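Two beverage dispensers, one table

The pair of column dispensers I bought from Grube in February has now been through enough Sundays that I can write down how I set them up. Most of what is published about this type covers buffet service for 200 people and a staff to run it. My requirement is coffee and one cold drink, self-service, on a white table over a carpet that does not forgive anything.

Each unit has a tank, a chrome column with a flared foot, and a square stainless base with a raised edge. The slotted drip grate sits in the front of the base, under the spigot. One tank is very dark and glossy, the other is clear plastic. I would have preferred two dark ones for looks, but the clear tank has the advantage that the level can be read from across the room. With the dark one you have to lift the lid or keep a tally.

Spacing was the first decision. The Ornik instructions ask for a hand's width between bases. I ignored this and pushed them together so the edges nearly touch. It saves table, and a drip between the two is easier to find when there is no wide gap to wipe.
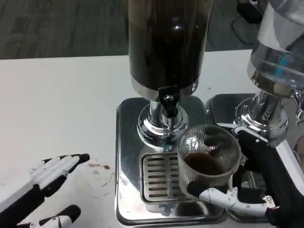 Cup height and the grate

The clearance between spigot and grate determines which glasses can be used. Tall tumblers will not go under without tilting, and a tilted glass on a slotted grate slides. I settled on the ribbed clear glasses from Pallonley. They stand flat on the slats, the ribs give some grip, and the opening is wide enough that the stream does not need to be aimed.

Portions are small by design. The glass is filled to a low level and the handle is closed early, because the spigot carries a residual volume that comes out after closing. On mine it is around 5 ml. The grate takes it if the glass has been moved away too soon. Leave the glass in place for a slow count and most of it goes where it should.

Coffee is the harder case. It stains the white tabletop quickly, and a cup put down with a damp foot leaves a ring that needs a second pass with the cloth. I wipe with warm water and a little dish soap, then dry. Scouring powder takes the shine off the top and the next stain holds better.

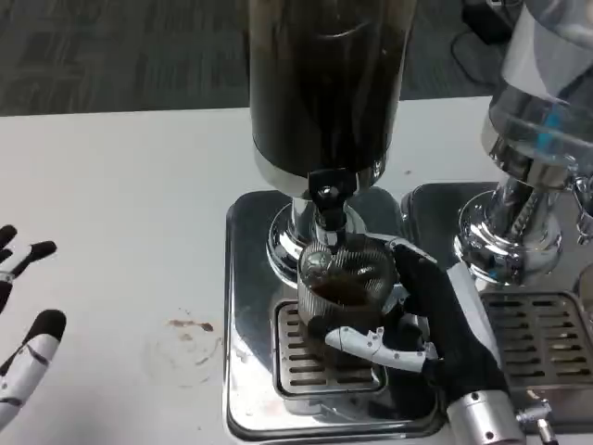
Coffee under the black spout, with a stain and a cup ring still on the table to the left.

Helmut Hagedorn wrote to me after the last post to ask whether coffee leaves a taste in the tank. It does if it stands overnight. My routine is to drain, rinse twice with hot water, fill with 2 liters of water and a spoon of citric acid, wait, and run the whole amount out through the spigot. Running it through the spigot matters more than the soak. The old coffee sits in the valve, and a clean tank with a dirty valve still tastes of last week.

The handle is held by a small chrome screw. Check it by hand at every cleaning. Mine had loosened after a month and the first symptom was a slow drip, which I had blamed on the washer. I had already ordered two replacements from Flumbridge. They are in the drawer.

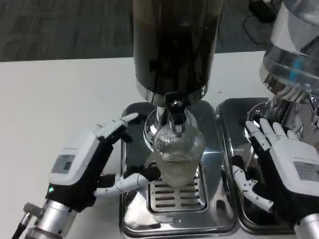
The polished bases show everything. Water spots are the main problem, followed by fingerprints on the raised rim, where everybody touches them. A dry microfiber cloth is enough if it is used the same day. After that the spots need diluted vinegar. I lift the grates out and wash them in the sink with a bottle brush, working along the slots. Brushing across them only moves the residue to the next slat.

Open item: a mat under the bases. Cork would protect the table but soaks up coffee at the edges. Silicone is easier to clean, though the only one I found in the right size was a shade of orange I would rather not look at. For now the bases stand directly on the table.

Recent posts
Descaling a kettle with 400 ml of vinegar
Drawer dividers, second attempt
Henrik Voß on sharpening cheap knives
Which dish brushes lasted the winter
Labeling the pantry shelves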